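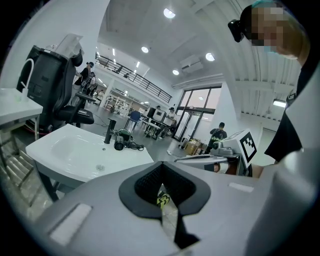

Hard water in Itley

The town of Itley changed its water last January. For as long as most residents can remember, the supply came from the reservoir at Ceton, and it was soft enough that people moving in from elsewhere complained they could never rinse the soap off. Now it comes from wells on the east side of the valley. The reservoir water carried 78 milligrams of dissolved calcium carbonate per liter. The well water carries 268.

Both are safe to drink. The water office said so in a letter that went out before the switch, and it has repeated it in every bill. What the letter did not cover was how different the new water would be to live with.

Hardness is a matter of minerals, mainly calcium and magnesium, picked up as rain works its way down through rock. Reservoir water runs off the surface and doesn't have time to collect much. Water from a limestone well has been underground for years. When it is heated, or when it dries on a surface, some of what it picked up is left behind as scale.

Kettles were the first thing people noticed. Ileana Furtună had owned the same one for nine years without cleaning the inside. By the end of the first month there were flakes in her tea. She tried a paper filter, then vinegar, then a new kettle, and she is back on vinegar.

Soap was next. Calcium reacts with ordinary soap to make the gray film that sticks to tubs and basins, and it also keeps the soap from lathering, so people use more of it, and get more film. Liquid body wash and most shampoos are made with detergents that don't react the same way. Several households told me they had given up bar soap for that reason and didn't miss it. Godelieve Wouters kept hers and wipes down the basin every night with the towel she is about to wash.

Hair is harder to be sure about. Many people in Itley say theirs feels rough or dull now, and the two salons in town have both started selling a chelating shampoo, the kind that binds to minerals and carries them off. Studies on hard water and hair strength have gone both ways. Some found a small loss of strength and some found none. A buildup that you can feel with your fingers seems easier to accept, and it washes out with an acid rinse – a spoonful of cider vinegar in a large glass of water does the job.
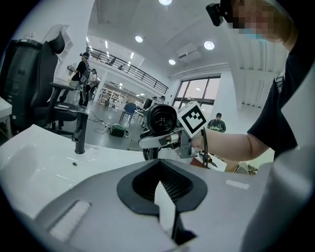
Corina Dinu thinks the whole town is making too much of it. She grew up in Gruka, where the water is harder still, and says her mother cleaned the taps with half a lemon on the first of the month and never gave the subject another thought. "You learn it once," she told me. "Then it's only housework."

There is something to that. Most of what scale does in a house can be dealt with using a weak acid and some patience. A cloth soaked in vinegar and wrapped at the base of a faucet for an hour will loosen a white crust. A shower head can be tied into a plastic bag of the same stuff overnight. Natural stone is the exception, as acid etches marble and limestone, and dark finishes on faucets should be rinsed well afterward or they may go patchy.
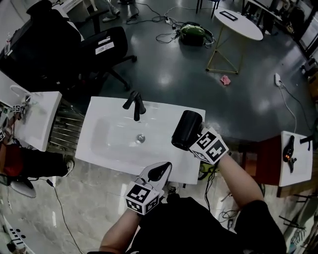 Water heaters are the expensive part. Scale settles at the bottom of the tank or coats the element, and the heater has to push its warmth through it. Didier Aubert has repaired heaters in the valley for most of his working life and used to flush perhaps one tank a season in Itley. He now gets calls every week. His advice is to drain a few gallons from the bottom of the tank twice a year and to turn the thermostat down a little, which slows the scale.

A softener would solve nearly all of this. The usual type trades calcium for sodium inside a tank of resin beads, and it needs salt, a drain and floor space. Many of the older houses on Iordache Street have none to spare. Renters can't install one at all without asking.

The water office is looking at blending the two sources. Its engineer, Sânziana Ardeleanu, expects a mix of well and reservoir water to come out at 152 milligrams per liter, still hard by most charts but a good deal easier on a kettle. The pipe to Ceton needs a new valve house first, and the money for that has not been voted.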